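Best way to keep a shared table on an open landing from becoming a dumping ground?

Asked by grinby_upstairs in Small Offices & Shared Spaces

We have a wooden table on the upper level of our office, next to the balcony wall, and it was meant for a quick sit-down with a laptop. The rule is that it gets cleared every evening. Between 9 and 5 it attracts objects. I've sent two polite emails and one less polite one.

At the moment I'm allowing a desk calculator and a small spiky plant in a white pot. The calculator is there for the petty cash slips, and people do use it, mostly to check that my sums are wrong.
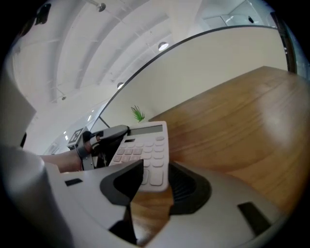

My other problem is the finish. The top is quite glossy and every coffee ring shows from across the landing. I've been wiping it with the Diltovex spray from the kitchen cupboard, and I now suspect I'm only polishing the rings. Is there something better for sealed wood? And do I let the plant stay or is it the thin end of the wedge?

3 replies

Start with the finish. Most all-purpose sprays leave a film, and a film on gloss looks like a smear with ambitions. Barely damp cloth, one drop of dish soap, wipe along the grain, then dry it straight away with a second cloth. If the ring is white, it's moisture in the finish and it may fade by itself over a few days. Dark rings have gone into the wood, and for those you want whoever did the varnish.

As for the clutter, the table is the least of it from what you've posted. There's a cardboard box out on the floorboards and a cable trailing by the right side of the table. I'd deal with the cable before anyone's coffee rings, it's a nice long way down from a landing. The shelf with the white bottles and the fan next to it looks like the natural overflow spot. Give people a shelf to dump on and they will leave the table alone - mine did, for most of May. 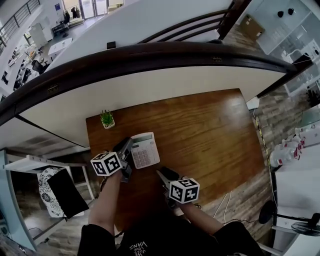
Posted by Irley Flat 2 | Member | 55 posts

Keep the calculator but give it a home. We had one at our place that traveled from desk to desk and was only ever found by whoever didn't need it. I stuck a strip of felt tape on the back, wrote LANDING on it in marker, and it has been on the landing ever since, apart from the times it hasn't.

The plant can stay. A table with one plant on it looks like somebody is in charge. Put it near the far corner, out of elbow range, and stand the pot on a cork mat or a saucer, otherwise you'll be back asking about square rings. If it's a succulent, go easy on the watering. Ours was watered by everyone who walked past and lasted until the holidays.

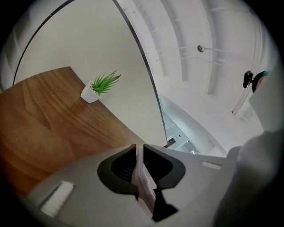
The plant's spot, toward the far edge of the table

Posted by zamfir_b | Regular | 93 posts

get a smaller table

Posted by oldstapler | New member | 5 posts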